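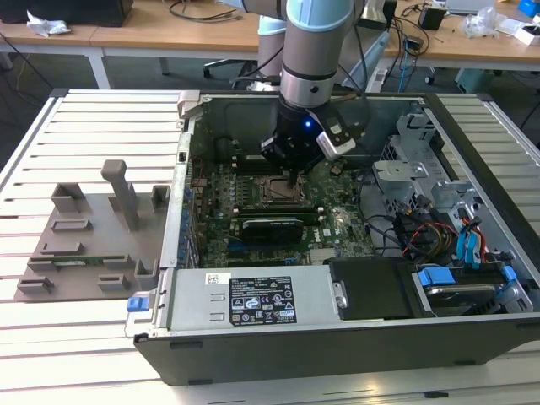
Is it worth pulling a used Xeon out of an old workstation just to put another used Xeon in?

Only if the board already supports the newer chip and you paid next to nothing for it. Otherwise you are spending an evening and some risk on a machine that will still be an old workstation when you finish.

That is the short version for people who read the list on their phones. The long version is a reply to Octavio, whose message I quote here in pieces.

From: Octavio Navarrete
To: Prullell list
Date: February 2024
Subject: Re: cheap CPU swaps in office towers

> I bought two of these towers from Mockus when they cleared out the
> back room. Both are fine but slow. The chips people recommend for
> them are going for almost nothing now and the swap is ten minutes
> of work. Lift the lever, old one out, new one in, lever down. I don't
> see why everyone on here makes such a ceremony out of it.

I have heard "ten minutes" on this list many times and I have yet to see anybody do it in ten minutes, unless they started the clock with the case already open and stopped it before the cooler went back on. Opening the thing, getting the cooler off without twisting it, cleaning off old paste, finding the screw that rolled under the power supply: all of that is the job too.

As for the ceremony, I'd drop most of it. I don't own a mat. I do put the tower down on its side so the board is flat and facing up, and I won't budge on that one. People try to do this with the case standing, holding the processor in one hand and a flashlight in the other, and then they write to us about bent pins. On these boards the pins are in the socket and the chip only has flat pads on its underside. You can drop a chip and often get away with it. Drop it into the socket at an angle and you may have a dead board, and the board is the part you can't get cheaply.

> The listing says "tested, pulled from working server." At that price
> I'd take five. 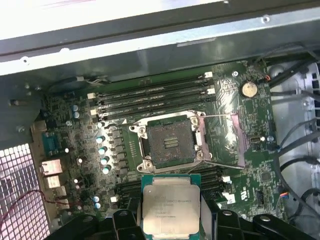
I'd also want to know what "tested" means. A seller who has a box of 100 of these did not sit down and run each one for a night. At best somebody checked that it got as far as the startup screen. Of the ones I've bought over the years most were fine, I'll give you that, but the price is low for a reason and part of the reason is that you are doing the testing.

Look at the print on the metal lid before you pay, and ask for a photo if there isn't one. E5 is a family name that covers a lot of chips, and the version at the end of the number matters as much as the number. Some of the versions need a different socket, and some fit your socket but need a newer BIOS than the one you have. I made that mistake in December. Everything went in perfectly, the lever closed with the usual alarming amount of force, the fans spun, and the screen stayed black. The old chip went back in, I updated the BIOS, and then the new one went in again. So that's three insertions where one would have done, and every insertion is another chance to wreck something. Update first, while the old chip is still running the machine.

> Romana did hers and says it's a different computer now.

Romana Havlíček also put in an SSD the same evening. I asked her. With respect to Romana, who has fixed more machines than I have, I would like to see the new processor with the old hard drive before I believe in the different computer. My own swap gave me 93 seconds to encode the clip I always use for this, and I was pleased, but the desktop didn't feel any quicker to click around in. If what bothers you is waiting for things to open, look at the drive first.

There's also the question of heat. The cooler that came with an office tower was chosen for the chip that came with the tower. Compare the watts before you order. I don't trust the Plidby charts for this, they mix up the low-power models with the regular ones, and I've told them so. Rundorport keeps a better list, though it hasn't been updated lately and I wouldn't treat it as gospel either.

> Anyway what order would you do it in, if you had to?

If I had to:

Note the BIOS version and update it.
Shut down, unplug, hold the power button in for a few seconds.
Case on its side, panel off.
Cooler off, working across the corners a little at a time.
Wipe the old chip before you lift it out, so no paste falls in the socket.
Release both levers. Some sockets have one, yours should have two. Check which one opens first.
Lift the old chip straight up by the edges.
Line up the notches on the new one and set it down flat. Don't slide it or push on it.
Levers down, fresh paste, cooler back, plug its fan in.
Try it before you put the panel on.

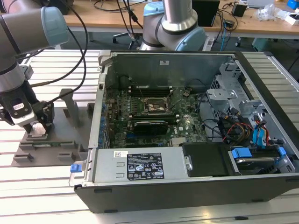

Side panel off, socket empty, memory slots just above it, graphics card still in place.

One more thing on that: you don't need to strip the machine. I've seen guides that have you pull the graphics card, the memory and the drive cables first. If the card isn't in the way of the cooler, leave it. Every cable you unplug is one you can forget.

Octavio, do one tower and leave the other alone for a month. Then run the same job on both and post the numbers, including the power draw at the wall if you have a meter. My reading before the swap is in the archive, message 2270, along with the settings I used, so you can do it the same way. If yours comes out much better than mine I'll say so on here.

And please don't take five.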